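Good-practice guide for robots that handle clothing goes into use

30 November 2023 | By staff writer
14 comments | 37 shares

A set of working rules for two-armed robots that handle clothes and other soft goods has gone into use at three firms, after a trial period that ended in September.

The guide, known as the Wornness guide after the working group that drew it up, covers how the machines are set up, how they should hold fabric, what operators should write down, and when a run should be stopped. It applies to robots that sort, straighten and fold clothing on a tabletop. It does not cover sewing machines, warehouse pickers or anything that moves along the floor.

Brinulano, a laundry and uniform supplier, Sastry, which builds grippers, and Vestari, a clothing resale firm, have all agreed to follow it. The firms will check their own benches for the first year. An outside check is planned after that, but no one has yet been hired to do it.

The text runs to 11 sections and replaces a looser set of notes that the firms had been passing back and forth. Those notes disagreed with each other in several places, most often on how hard a gripper may pull and on what counts as a finished fold. In one version a shirt was finished when both arms let go. In another it was finished when a person said so. The new guide uses the second meaning.

The longest section deals with two-arm holds, where each gripper has one end of a garment and the cloth is stretched between them. The hold is used a great deal because it gets a piece of clothing out of a heap and into something like a line, after which it can be laid down and squared up. It is also where most of the damage reported during the trial happened. Seams popped, cuffs went out of shape, and knitted fabric in particular was left longer than it started.

Under the guide, a garment held at both ends may be drawn out until the slack is gone between the grippers and no further. Twists are to be taken out by lowering the cloth to the table and taking a new grip. Pulling harder to get a twist out is not allowed. Loose folds near a gripper are acceptable at this stage and do not count against a run. 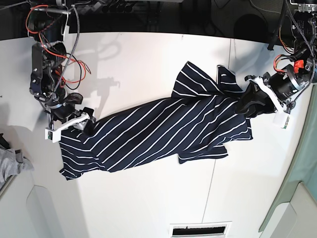 What the guide asks of the bench

The table has to be smooth, plain and light in color. Joints between panels are allowed as long as they are flush enough that a fingernail does not catch on them. Vents and slots built into the top are also allowed, with the condition that thin items such as ties, straps and socks are kept clear of them.

Nothing may be left on the working area between runs except the item being handled. Spare garments and cleaning cloths can be kept beside the table, outside the reach the robot has been given for that task. That rule was argued over more than its size would suggest. An earlier draft banned all cloth within arm's length of the bench, and operators at Brinulano objected that they would be walking across the room for every shirt. The shorter wording was the result.

Lighting is covered in two paragraphs. Shadows from the arms are accepted, since there is no practical way to light a table from above without them, but the operator has to confirm at the start of each shift that the system does not mistake a shadow for part of a dark garment. The test uses a navy or black item and takes a few minutes.

Cables get a section of their own. Wires on the arms may hang in loops, and the guide accepts that they need slack in order to bend with the joints. A loop must not be able to reach the grippers or drag over the fabric at any position the arm will use. Operators are to move each arm slowly through its full range before the first run of the day and watch the cables while they do it. Any loop that touches the cloth has to be tied back before work starts.

Gripping points and records

Grippers are to take hold of a garment at a hem, cuff, shoulder or other edge where possible. Buttons, zippers, printed areas and lace are to be avoided. If a cuff is clamped, the hold should cover enough of it that the load does not fall on a single row of stitches.

Sleeves are treated separately from the body of a garment. The guide recommends that a long sleeve be drawn out straight on the table before any attempt is made to flatten the rest of the top, and that the opposite gripper keep light contact with the body so that the whole piece does not slide. Bunched fabric in the middle can wait until the sleeve is in place. Stripes are singled out as useful here, as they show an operator quickly where a knit has been creased or turned over on itself.

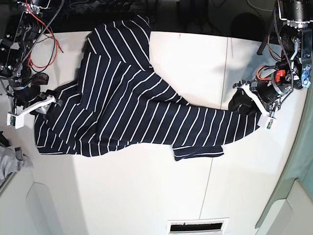
The same section says a hem that has folded back should be corrected before the sleeve is folded inward, even if this adds a step. During the trial, hems left turned over were the most common reason for a finished item being rejected at the Vestari site. The firm sells used clothing and has its staff look over each piece before it is packed, so the faults were caught, but each one meant folding the item again by hand.

The trial covered 398 garments. Most were tops and work shirts, with a smaller number of pants and a few dresses. Of the total, 9 were damaged badly enough to be withdrawn. The working group has not published a breakdown by fabric and says the numbers are too small to draw one from. It did decide that the results were enough to justify a lower pulling limit for knits than for woven cloth, and the two limits are given in a table at the back.

Record keeping is light compared with what was first proposed. For each session the operator writes down the date, the type of garment, the gripper fingers fitted and any stop that was made by hand. Damage has to be noted on the same day, with the place on the garment where it happened. Video is encouraged but not required. Where video is kept, the view should take in both grippers and the whole of the garment, and people should be left out of it unless they have agreed in writing.

Gripper fingers must be looked at before each session. Rough edges, cracks and loose pads are all reasons to change them. Sastry asked for a fixed replacement schedule, and the other two firms preferred inspection alone. The guide goes with inspection, with a note that the point will be looked at again.

Stopping a run

An operator has to be within reach of the stop control whenever the arms are powered. One person may watch up to 2 benches, provided both can be seen from the same spot and neither is running a garment type for the first time. A new type calls for one person at one bench.

A run must be stopped if a gripper slips twice on the same item, if cloth is caught in a joint, or if the arms are pulling against each other with the garment between them. After a stop, the robot is to lower the garment and open both grippers before anyone reaches in. Cloth caught in a joint is to be freed by hand with the power off. Cutting the garment loose is allowed and is to be recorded as damage.

Reaching in to help a fold along while the arms are moving is banned outright. The old notes said only that it was discouraged, and operators at all three firms reported having done it.

Training for the new rules takes half a day. Staff who worked on the trial can skip the first part but still have to complete the stopping drill. Brinulano has finished training at its main site. Vestari expects to finish by the end of the year, and Sastry, which runs its benches for testing only, has trained the staff who use them.

Some matters were left out. There is nothing on wet laundry, which behaves differently and would need its own limits. Children's clothing is mentioned once, in a list of items to be tested further. The guide also takes no position on how the robots are taught, so a bench driven by a remote operator and one running on its own are held to the same handling rules.

Other firms may use the guide without charge but cannot say they follow it until they have sent in a signed checklist and a month of session records. The working group will take comments on the text through the spring and plans to put out a corrected version after that. Printed copies are being sent to each site for posting next to the benches.

14 comments
Share this story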